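**Prirkdale returns bench - progress to the end of May**

The cell is running. It was due to be running in March, but the Rollitz arms arrived with cabling meant for a much longer bench, and then the tray stand had to be moved twice to keep a fire door opening. Both arms now do sorting on the early shift and sit idle from two o'clock, when the power to that side of the room is wanted for the oven.

Parts come off stripped units into a steel tray and the arms sort them into yellow bins. Circuit boards are the easy bit. Wire is the hard bit, and will still be the hard bit when you read the next report.

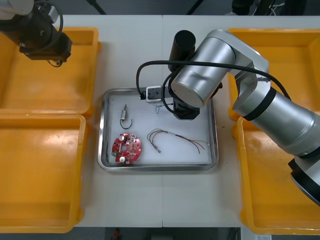

Over the month the bench cleared 240 trays. Staff had to step in on 113 of them, mostly for wire, which is a fair way off the target in our original bid. We would like to say we wrote that target in a spirit of ambition - we wrote it at ten at night.

The six people who used to sort by hand have kept their hours. Four have moved to testing, which they asked for. The other two mind the arms and have had nine days' training from Drorner between them. They report fewer sore wrists and a good deal more boredom, and would like the warning tone changed to something less like a reversing lorry. We have asked Ngô for a quote.

Spending is within budget apart from gripper fingers, where we have used almost the whole year's allowance. A revised line is on the second sheet.

Still to do before August:

- new fingers for thin wire
- a rota that swaps minding and testing every week
- the tone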